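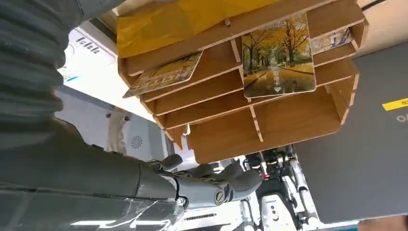 January 28, 2022

Daily record, front desk, Cimetdale reading room.

Opened at the usual hour. The wooden card organizer was the principal task of the morning. Staff are reminded that its shelves are stepped so that the cards in each tier may be read without removing those in front. A card laid across two tiers defeats this arrangement, and the autumn park card with the Chinese lettering is to stand upright within one compartment.

Jovita Zavala has asked that the landscape cards be kept together on the right and the remainder on the left. This was agreed. The divider down the middle makes the separation simple to maintain.

The reorder from Bruditz was approved: 500 cards, with delivery expected in February. The stock book now stands at 1,199. Two boxes remain in the cupboard and have yet to be entered — this will be done on Monday.

The amber sheet is to be folded and stored flat when the desk closes. Heating was reported low in the afternoon and was referred to the building office.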